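Jurley Ward By-election, May
Returning office and voting place inspection: checklist with comments
Inspected by: Kerubo Were, deputy returning officer
Reviewed by: Obadia Nyamweya
Ratings: OK, FIX (before opening), NOTE (no action required)

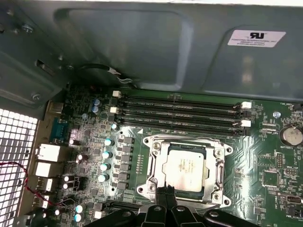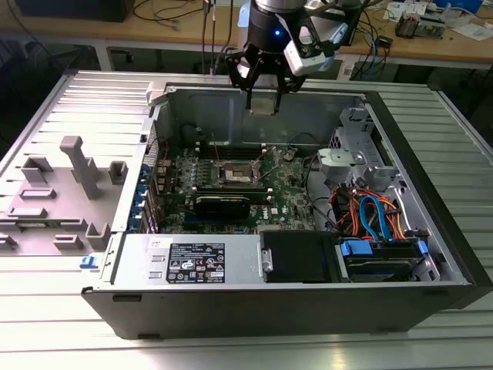
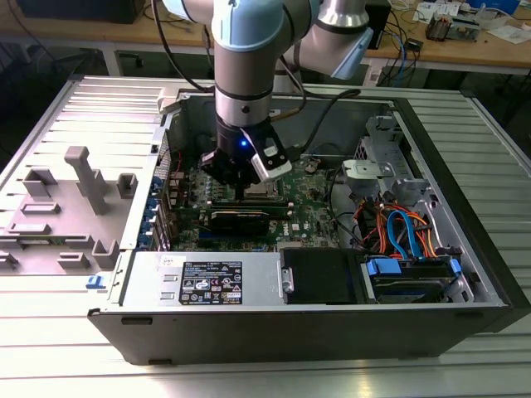
Nominations for Jurley Ward close at 2 p.m. and the returning office has to be able to receive papers right up to the deadline. Every set of papers is stamped at the counter and the time is then entered on the office computer, so the two clocks must agree. At the last by-election one receipt came out with the wrong year on it and a candidate's agent asked, fairly enough, which record counted. A desktop tower keeps its clock from a round coin-cell battery on the motherboard, the kind in the last picture, and a new one is to be fitted in each office machine before the nomination period opens. Unplug the tower first and lay it on its side. Once it is back together, check the clock against the wall clock and write both times in the log.

PART A: RETURNING OFFICE, PRELTITZ STREET

A1. Counter clock, wall clock and computer agree
OK. Checked at 9 a.m. and again at noon.

A2. Nomination forms, current version only
FIX. Old forms were still in the bottom tray. They ask for 20 nominators, and the current form asks for 10. Removed most of them during the visit. Kiprono Magesa to go through the other trays and confirm.

A3. Deposit receipts numbered and in order
OK.

A4. Public copy of the candidates' list posted at the door
FIX. Posted inside the door, where it can't be read after hours. Move to the window.

A5. Locked storage for ballot stock
OK. Two keys, both signed for. The key register should show surnames as well as initials -- two people on staff are K.M.

A6. Power cords and extension leads
FIX. One lead crosses the walkway between the counter and the waiting chairs. Tape it down or run it along the wall.

A7. Fire exit clear, extinguisher in date
OK. Cartons of voting screens had been stacked near the exit and were moved while I was there.

PART B: VOTING PLACE, NYANDA HALL

B1. Level access from the street
OK at the side door. The front door has a step, so there must be a sign at the front pointing to the side.

B2. Accessible parking marked
NOTE. Two stalls. The paint is worn but still readable.

B3. No campaign material within 100 metres of the entrance
FIX. Three lawn signs inside the limit, from two campaigns. I called both offices. Yaw Acheampong, agent for one of them, had his moved the same afternoon. Still waiting on the other. If they're up on the eve of the vote we take them down and store them for pickup.

B4. Lighting at voting screens
FIX. The back corner is too dim to read a ballot comfortably. The hall has a floor lamp we can use, or we turn the tables toward the windows.

B5. Voting screens placed for privacy
OK, using the layout on the attached sketch. Don't put a screen under the balcony stairs; people going up can see down into it.

B6. Electors' list
OK. 378 names for this voting place, matching the figure from head office. The paper copy stays at the table even with the Totis poll book running.

B7. Totis poll book charged and tested
NOTE. Signed in without trouble. The hall's wireless signal is weak by the kitchen, so keep the table on the stage side.

B8. Ballot box shown empty and sealed before opening
Not applicable on this visit. To be done at 7:45 a.m. with any scrutineers present. Seal numbers go on the front page of the poll record.

B9. Washrooms, drinking water, chairs for electors in line
OK. Ask the hall to leave the heat on overnight.

B10. Emergency contact sheet at supervisor's table
FIX. The sheet still lists the previous supervisor. Replace with Erick Rugemalira and add the after-hours number for the hall.

FOLLOW-UP
All FIX items to be cleared before the second visit. Bring this sheet, initial beside each item and leave the original comments readable. O.N. asks that B3 be reported to him directly if it is still open.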